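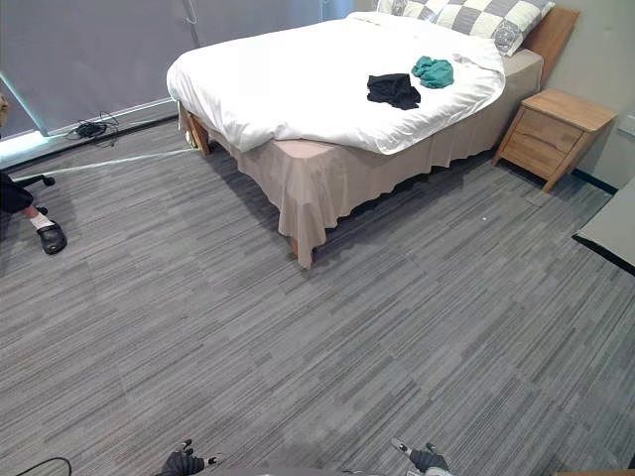 图1 测试间，床上放黑、绿两件衣物

打印本页 | 用电子邮件发送
首页 议程 讲者 资料下载 联系

讲稿备注，周四下午场。别超时！！

开场——不讲公司介绍，直接说题目：床品和衣物，两款夹爪怎么选。Trillgate 的平行夹爪，Gokeck 的软垫指。都装在同一套双臂上，控制器用 Parsa。换爪不换臂，这点先讲清楚，上次有人问了三遍。

为什么选床：布大、软、边不好找。桌上叠毛巾谁都会演示，床角完全另一回事。手臂要往下探，还得躲床沿，腕部姿态很快就到限位。（这里停一下，问问谁做过布料，举手）

任务讲快点：
- 找被子或床单的边，捏住，提起一小段
- 床上的衣服拿走，放到指定位置
- 重复，中间不许人碰

总共跑了306次抓取，10月份做完的。数字只报这一个，细表在附录，别念表格。

先说 Trillgate。快，干脆，闭合时间稳定。问题在指尖窄，捏单层床单容易滑，捏厚被子倒没事。力给大了会留折痕，给小了提到一半就掉。我们试过贴胶皮，有改善，但是胶皮第二天就翘边，得重贴。标定也要重做，烦。
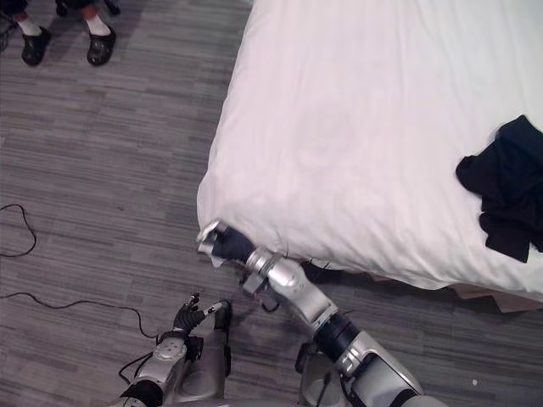
再说 Gokeck。软垫接触面大，床单边基本一次就能捏住，对位置误差宽容很多，偏一点也能吃进去。缺点：慢。张开到位要等，控制器那边如果不加延时，手臂已经走了，爪子还没合上。这个坑我们踩了整整一周，日志里看全是正常的，最后是把关节轨迹跟爪子反馈叠在一张图上才看出来。讲这段的时候放慢，听众里做集成的人最关心。

走线。一定要提。腕部下面的线环留太长会刮到床沿，留太短手腕转不过去。我们最后的做法是前臂中段加一个固定点，腕部只留一小圈。土办法，好用。

相机：头部视角往下看，床面大片白，曝光很难搞。白床单上抓白床单的边，深度图经常是糊的。深色衣服反而好分割，但是黑的那种褶子看不出来，抓取点老是飘。后来改成先找轮廓再取最高点，好一些，没有完全解决，如实讲。

另一只手臂干什么？多数时候待命。有人会觉得浪费，准备回答：双手同时拉边的策略在做，碰撞检测还没调好，这次不讲结果。不要被带进去。

Niltari 的控制器也借来试了，只试了2天，不够下结论。接口文档比 Parsa 清楚，这是真的，但驱动要自己改。被问到就说这句，别展开。

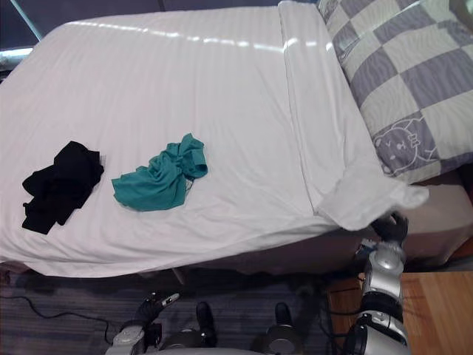
Corinne Esposito：我觉得你把软垫指说得太好了。床单行，换成带拉链的衣服呢？垫子磨损你一个字没提，我们那边换垫子比换胶皮还勤。还有速度，你应该按整条任务的时间来比，单比闭合没意思。

——她说得对，加一页。磨损没有系统记录，只能承认。整条任务时间有，在日志文件夹2314里，今晚拉出来画个图。拉链衣服没测过，直接说没测过。

推荐怎么讲：床单、薄布优先软垫；厚被子、节拍紧的用平行爪。两样都有的……目前是换爪，没有更好的办法。快换接头在询价。

提问环节可能会问的：
能不能用触觉？想上，还没钱。
吸盘试过吗？试过，透气布不行，漏气。
代码开不开？抓取点那部分可以给，发邮箱来要，控制器那层不行。

记得带转接头，会场的投影是老接口。演示视屏拷两份，U盘一份，本机一份。

打印 | 转发邮件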